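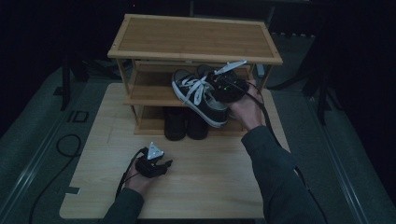
Fig. 1. Shoe rack task, hand-held grippers. Sneakers held in the right gripper at the middle shelf.

Podirik working group on demonstration recording practice
Minutes, 26 September 2025, Kustisberg

1. Minutes of the June meeting
Approved with one correction: in item 4, "operator" to read "demonstrator".

2. Draft rule 3, start and end of an episode
Illari proposed that an episode ends when both grippers are open and clear of the object. Fraser preferred a fixed hold after release. Agreed – Illari wording, with the hold as an option. Trimming after upload is not permitted.

3. Draft rule 5, cables
Gripper cables to run back along the forearm. Slack on the floor to be coiled outside the working area. Wording accepted.
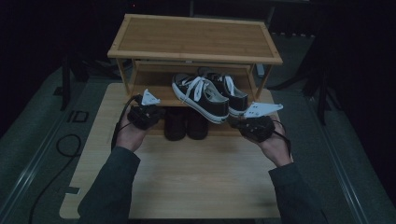 Fig. 2. Same task, both grippers at the rack. Boots on the lower level, sneakers on the shelf above.

4. Draft rule 7, paired objects
A pair of shoes moved in one grasp counts as one object. A pair moved one shoe at a time counts as two. Laces may be left loose, but must be logged as such.

5. Review of existing data
Fraser reported 3,324 episodes checked against the draft. Of these, 222 fail rule 3 and 42 fail rule 5. Failed episodes to be flagged and kept – no deletion before the rules are final.

6. Actions
Illari: revised text of rules 3 and 7.
Fraser: list of flagged episodes, by rule.
Podirik: template for the object log.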